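**Notes from the sourdough shelf**

Well, January has been a cold one in my kitchen, and my starter has been sulking right along with me! I know a lot of you wrote in after the last newsletter with the same complaint (slow rise, sour smell, a sad gray puddle on top), so I spent a couple of weeks messing with mine.

First thing I changed was the flour. I'd been feeding it plain white since the fall, and Nanami Ogura talked me into going half rye. What a difference. It was climbing the jar by breakfast on the third day, and I got a loaf out of it that I wasn't embarrassed to carry over to the neighbors. My usual bake is 900 grams of dough, baked at 400 degrees in the old Dula pot with the lid on for the first half. I know plenty of people go hotter. My oven smokes if I do, so I don't.

Hrefna Overgaard keeps hers on top of the fridge and feeds it at 6 every evening, and she says the warm spot matters more than the flour. We've agreed to disagree until spring. She did give me a scoop of hers, which I've named Zosberg, and it smells like green apples!

If you'd like some dried starter to try, I have little envelopes of both kinds and I'm happy to mail them. 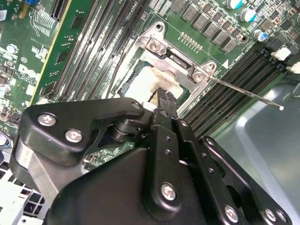 Do I need to throw some out every time I feed it?

Only if you don't want a bucket of it. I keep a few spoonfuls, feed that, and save the rest in the fridge for pancakes.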